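We use cookies to remember your settings and see which pages get read. Accept | Manage choices
Print this page | E-mail this page to a friend

Cables, cords and the wooden table they end up on

Sunday, February 18, 2024

It rained all week at our end of Brerkness, so I finally sat down to sort out the drawer. You will have one of your own, I'm sure. Ours is the second one down in the kitchen, under the cutlery, and it had got to the point where you had to put a hand in flat and wriggle it before the thing would open at all. Chargers, leads, a string of lights that ought to have gone up to the loft in December, and three adaptors for a radio we no longer own.

The best advice I can give is to tip the whole lot out at once. I used to do it a bit at a time, picking out whatever was on top, and it only ever stirred the muddle round. Clear the biggest table you have, wipe it down first (grit and crumbs will scratch a wooden top once you start dragging plugs about on it) and have a good lamp on. 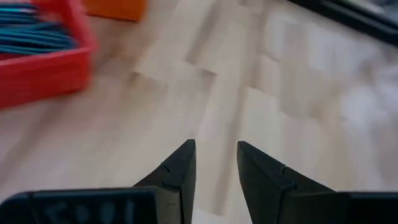

Pale wood in strips, with the tones changing from one piece to the next.

A word about the table while it's clear, as it so seldom is! Light wood shows everything. For everyday dirt I use a cloth wrung out in warm water with the smallest drop of washing-up liquid, always going along the grain, and then a dry tea towel straight after. Never leave it to dry by itself or you'll get tide marks. If your table is oiled, and you'll know because water stops beading on it when it needs doing again, give it a thin coat twice a year and leave it overnight with a note on it so that the family don't put their elbows in it.

Small scratches on bare or oiled wood can be eased out with very fine paper. I use 400 grit, folded over a cork, with hardly any pressure, and then a dab of oil on the place. Don't try that on a varnished top, though, as you'll only make a dull patch that looks worse than the scratch did. A white ring from a hot mug will sometimes lift with a warm iron over a folded cotton cloth, a few seconds at a time and no steam. I've had it work on two tables and fail completely on my mother's sideboard, so do try it at the back first.

Back to the cables. Once they're out, unwind every one of them fully and run it through your fingers. You're feeling for stiff places, lumps and anything rough near the plug. Any lead with bare wire showing goes, however fond of it you are, and the same for one that gets hot when it's in use. Most council tips have a box for small electricals, and ours takes cables too, so they needn't go in the bin.
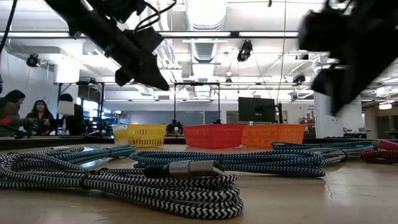 Braided charging cables in loose coils. The black-and-white zigzag is easy to pick out.

I've come round to the braided sort. They don't knot themselves together nearly so badly as the smooth rubbery ones, and a bold pattern means you can find yours in a hurry. They do pick up fluff and grease, mind. Unplug them at both ends, wipe the sleeve with a barely damp cloth, keep well away from the metal parts, and hang them over the back of a chair until they're thoroughly dry.

When you put them away, make big easy loops and let the cable fall the way it wants to. Winding it tightly round your hand, or round the plug itself (I did this for 22 years), bends it hard at the very spot where it's weakest. A loop the width of a saucer is plenty tight enough. Then fasten it with a strip of soft hook-and-loop tape, a bit of ribbon, or one of those ties off a bread bag, done up loosely.

For the drawer itself I use cardboard tubes cut to 8 cm and stood on end, one cable in each, with the name of whatever it charges written on the rim in pencil. Shoebox lids make very good trays for the plugs. And do keep a little tub for the ones you can't identify. Give them until the clocks change, and if no gadget has come looking for its lead by then, off they go to the tip with the others.

Next time I'll be tackling the cupboard under the sink, so wish me luck.

Print this page | E-mail this page to a friend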